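Ustyna Harasym
@uharasym
5/20/19

Thread on proving bread in a basket, mainly what happens to the dough surface and why most of the printed timings are useless. I bake to weight and temperature. Long, sorry. 1/16

2/ Starting point. A proving basket does two jobs. It holds a slack dough in shape while the gluten relaxes, and it takes a small amount of water off the skin so the loaf can be turned out and slashed cleanly. Everything below is about the second job.

3/ Water moves out of the skin in two ways: into the flour you dust with, and through the wall into the air. A glass bowl gives you only the first. A linen-lined bowl gives you a bit of the second, until the cloth is saturated.

4/ An open weave lets air reach the cloth from outside. The tighter the weave, the less this matters. Past a certain density you are proving in a bowl with a nice pattern on it.
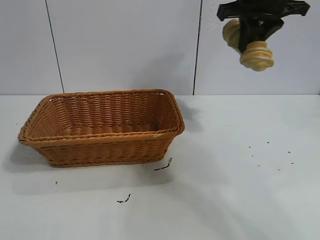

5/ I ran 4 doughs over the spring, all the same Tivach strong white, same salt, same starter. Hydration was the only thing I moved. Each was weighed before shaping and again before turning out.

6/ The loss from the skin over a long cold prove was small every time. It was also very consistent between bakes, which I did not expect given how often the fridge door gets opened in this house.

7/ Consistent does not mean evenly spread. The rim side of the dough (the bottom of the finished loaf) dries first if left uncovered. You get a leathery disc that will not stretch in the oven, and the loaf bursts at the side instead of along the cut.

8/ Cover it. A damp cloth is worse than a dry one for the first hour, as it wets the seam and the seam then opens. I use a dry cloth with a loose bag over the top. Kalliopi Drakos uses a shower cap and gets the same result for less faff.

9/ Dusting. Plain wheat flour absorbs water and turns to paste. Rice flour takes it up much more slowly at fridge temperature, so the dough comes away from the cloth. Half and half is enough. Pure rice flour leaves a gritty crust and stops the cuts from opening neatly.

10/ Quantity: I was using far too much. Kalliopi made me weigh it. I now put it through a tea strainer onto the cloth, tip out whatever is loose, and that's it. For very wet doughs I dust the dough as well, on the top only, before it goes in.

11/ Shape. Long baskets are sold by length, which tells you nothing. What you want is volume. Fill it with dry rice up to the rim, tip the rice into a measuring jug, and write the figure on the underside in pencil. The dough should go in at well under half of that.

12/ Side slope matters more than people think. A gentle slope lets a slack dough creep outwards and you end up with a wide flat loaf. Steeper sides hold it up, but the turn-out is more abrupt and you can knock gas out. I drop the board on top and flip both together.

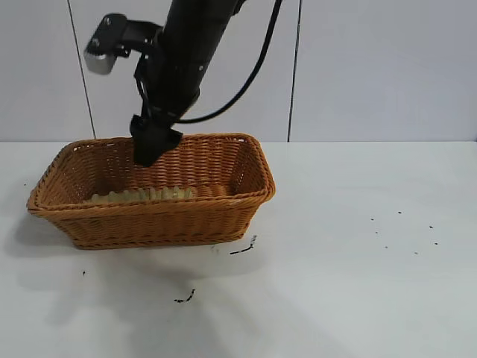
Woven basket on a white tabletop

13/ Materials, as three people have already asked. Cane breathes, holds flour in the grooves, and will go mouldy if put away damp. Wood pulp is similar with a finer surface. Synthetic weaves wash easily but take up no water themselves, so the cloth does all the work. Line them, always.

14/ Never put any of these in the oven, with or without dough. I mention it only as the Hedovora forum has a thread 60 replies long in which somebody did, and then defended it.

15/ Cleaning. Tap out, stiff brush, leave upside down on a rack in moving air. No soap on cane. The cloths go in a hot wash without softener — softener coats the fibres and they stop absorbing. If a dough suddenly sticks after months of behaving, check what went into the machine before you blame the flour.

16/ Remaining question is whether the weave does anything measurable once there's a cloth in it. My scales read to the nearest gram and the differences I'm after are nearly that size, so I can't say. Borrowing a better pair from Kalliopi in August. Will post the weights whichever way they fall.

Adding one more as it keeps coming up: no, I don't have the recipe typed out. It's 200 g of starter to a kilo of flour, salt at two per cent, water to suit your flour. With the Tivach I stop at 72. The Quintela wholemeal will take more, but leave it an hour before you decide.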